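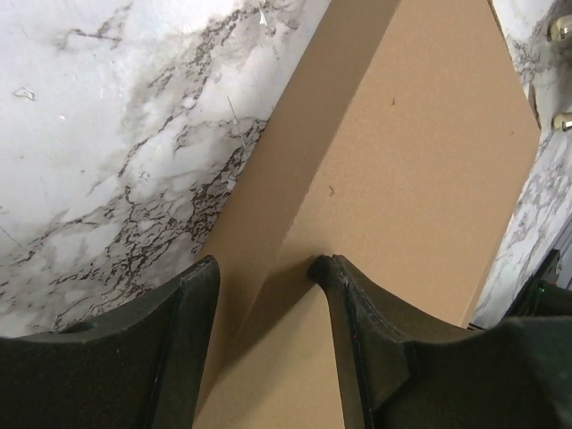
A box for Toshiko, and most of an afternoon

Search this diary... Go
Filed under: Home life, Parcels and post, Odds and ends

June, just gone four, and the kettle is on for the third time since lunch.

I have spent the whole of today on one cardboard box. I did mean to do the hem on the landing curtains and I did mean to answer the letter from the people at Skornow about the boiler, and neither has been touched, so let it be written down that the day went on the box and I enjoyed nearly all of it.

It is for Toshiko Kinoshita, who lodged with us for two winters when she was at the college in Femard and who now lives so far away that posting her anything feels like pushing a boat out. She had her baby in the spring. I sent a card straight away and promised a parcel would follow, and then I let week after week go by in the way I do, adding a little something to the pile on the spare bed and telling myself that it would be silly to send it before the pile was finished. Well, the pile had got to the stage of sliding off the bed whenever anybody opened the window, and the baby will be walking at this rate, so this morning I carried the lot downstairs and said out loud that it was going today or tomorrow.

First the box, then. I have strong feelings about boxes. There is a stack of them in the cupboard under the stairs, flat ones and made-up ones with smaller ones sitting inside, and I went through every one of them before settling on the plain brown one I had wanted in the first place. It's the sort with the lid attached, which folds over and closes down on itself, and no printing on it anywhere, which I like very much for a present. I once sent my sister a birthday parcel in a box that had held a toilet seat, with a large picture of the toilet seat on the side, and she has brought it up every year since. Plain brown is much the best. You can write on it, and it looks as though you meant it.

I turned it round and about on the worktop for a good while, looking along the edges and giving the corners a bit of a press. I had my glasses on for this and felt very professional. My mother used to do the same with boxes in the greengrocer's, and she would put one back if the corner had gone soft, and the greengrocer used to hand her another one without a word. I suppose I have turned into her, which I don't mind at all — she never had a parcel come back in her life.

Then there was the matter of the weight. The post office in Mtshali Road has a chart on the wall and I have never once been able to make sense of it while standing in front of it with people behind me, so I had copied it out last time on the back of an envelope, and then of course I had to find the envelope. It was in the bread bin. (I don't know either.) Anyway the short of it is that there is a big jump in price once you go over 2 kilos, and I was determined to come in under it.

I put the kitchen scales out and weighed things one after another, writing them down in pencil. The blanket was the big one, 800 grams, and I was a bit shocked at that because it's only a cot blanket, but it is good thick wool and I had done the border double. I sat and looked at it and thought about all the evenings in it. Blue and cream, with the one odd row near the end where I was listening to the play on the wireless and stopped paying attention. I did think of pulling it back at the time. I'm glad I left it now. Toshiko will find that row inside five minutes and she'll laugh, because she used to sit beside me and watch me make exactly that kind of mistake and wait very politely for me to notice.

After the blanket came the rest: two little vests, the cloth book with the crinkly pages, a jar of the damson jam she used to eat off the spoon, the tin of ginger biscuits, the tea she can't get, and a paper bag of the lavender from by the back gate, dried last summer and still smelling of it. All of that together was 1166 grams. I added it to the blanket three times, on paper and then again on my fingers, and it came out just a whisker under every time, and I was so pleased with myself that I went and told the cat. And then I realised I hadn't weighed the box!

So that was that. Something had to stay behind, and I stood there like somebody choosing which child to leave on the platform. In the end it was the jam. It's the heaviest for its size and the most likely to break, and I have a horror of jam getting into wool. I have put it back on the shelf with a bit of paper on it saying Toshiko, and whoever goes out to see her first can take it in their suitcase. I felt quite low about it for a minute or two and had a slice of toast, with some of the other jam, and felt better.

By then it was past one and I'd had everything out all over the kitchen, so I cleared a proper space at last and opened the box up on the marbled top by the window where the light is good. I do love that part. A box with its lid folded back, waiting to be filled, makes me feel about six years old.

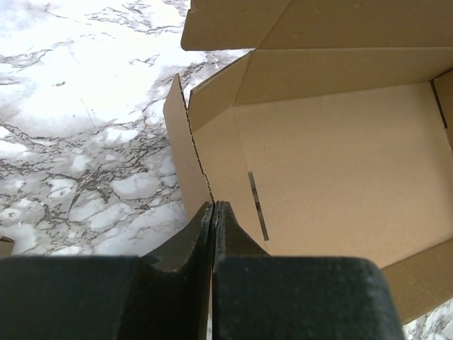
Now, everybody has their own way of packing and mine is to do it all at least twice. I put the blanket in the bottom the first time, folded in four, and it looked lovely, a sort of nest, but then the biscuit tin sat on top of it like a brick and wobbled. So out it all came. The second time I put the tin in first, down in one corner, with the tea wedged in beside it and the vests rolled up and poked into the gap, and then the blanket laid over the lot and tucked down at the sides the way you tuck in a bed. That was much better. The cloth book went flat on top, where she'll see it as soon as she lifts the lid, and the lavender I slipped in at the edge so that the smell gets into everything on the way.

I don't hold with those plastic bubbles. My neighbour gets deliveries from Dutow and they come with yards and yards of the stuff, and she very kindly brings it round to me thinking I must want it, and I very kindly take it, and it lives in a bag behind the door. For the corners today I used tissue paper that I'd ironed. Yes, I iron tissue paper! A cool iron, quick as you like, and it comes up nearly as good as new. Some of that pink has been round the family since my niece's wedding.

The letter took longest, as it always does. I had written one last week that was mostly about the weather and the drains, and when I read it over this afternoon it seemed a poor sort of thing to send with a blanket. So I sat down at the table and wrote another. I told her about the pear tree and about the bus being altered, and how her room still gets called Toshiko's room even by people who never met her. I told her I remembered her coming in that first night with her shoes in her hand because she'd been worried about our carpet, and me not knowing what to say and giving her a boiled egg. Four sides, in the end, both sides of the paper. I haven't told her about the jam. I want it to be a surprise when it does come, and also I'm still a little cross about it.

I closed the lid over at half past three, opened it again to put in a photograph of the garden that I'd forgotten, closed it, opened it again to check I had put in the letter and not the shopping list, and closed it. It was the letter. I have not taped it yet. I like to leave a parcel overnight without its tape, in case I think of something at two in the morning, and I usually do. Last time it was the instructions for washing. I must write those out, come to think of it, since she'll be too polite to ask and will go and boil the thing. Cool wash, by hand, roll it in a towel, dry it flat and keep it off the radiator.

It has gone on the scales as it stands and it is over, by the weight of the box and a bit more for the letter. I moved the scales to a different bit of worktop in case that helped. It did not help. So I shall either pay the extra like a sensible woman or take out the biscuits, and I know perfectly well that I'm going to pay the extra, which means I could have sent the jam. I've only just thought of that as I write this. I may have to go and look at the jar again.

Things for the morning, before I forget them: the washing note. Brown tape, which is in the drawer with the string unless it's been borrowed for the greenhouse. The good black pen for the address, and her postcode copied from the card and not from my head. The customs form, where I never know what to put for the value of a blanket. I put 10 pounds last time I sent one, and the girl at the counter looked at me and said surely it was worth more than that, and I went pink all the way home.

Kettle's boiled and switched itself off while I've been sitting here. There's a smell of lavender right through the downstairs, and the curtains are still on the chair, pinned up on one side only. I'll do a bit of the hem after supper if the light holds.

Last updated: June, evening (spelling of damson put right)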